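3.2 Rooms and furniture

The study covered 7 shared rooms on 2 floors of the Bretbridge office. Each room was visited by Ekene Obi before the cleaning schedule changed and again in October. At each visit we noted what divided the room from its neighbours, what divided one work surface from the next, and what had been left out on the tables.

Room boundaries were mostly glass. Staff had asked for blinds in an earlier survey, mainly to cut glare from the larger area outside, and horizontal slats were fitted as a result. We recorded the slats as open, partly open or closed. A partly open blind still lets the ceiling lights of the next space show through the gaps (Figure 2), and people seated facing the glass rated this setting lower for comfort than those seated side-on.

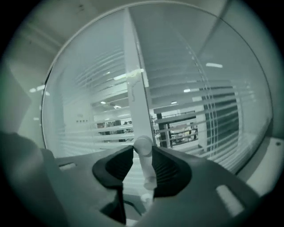 Figure 2. Glass partition with white horizontal blinds and a central mullion; lights in the space beyond are visible between the slats.

Blinds collect dust quickly, and the slats were the surface most often missed in the weekly clean. The Proltport contract allowed 900 minutes a month for all rooms together, with no separate time for glass or blinds. Marks on the panes and window bars were therefore logged as a separate item – they tended to stay from one visit to the next.

Tables were treated differently. Staff were expected to wipe down their own places at the end of a session, and bottles were kept within reach for this.

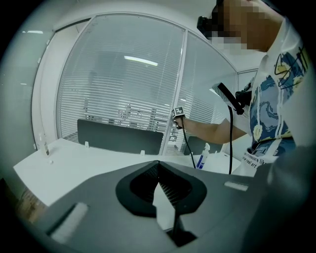

Low desk dividers made this harder than we had expected. Users cleaned the open part of the table well but often stopped short of the strip along the foot of the panel, and dust built up where the clips met the surface. When asked, most said they did not want to knock the panel over. We scored this strip on its own, using the Zalard scale described in Section 2, and left the upper edge of the panels out of the count.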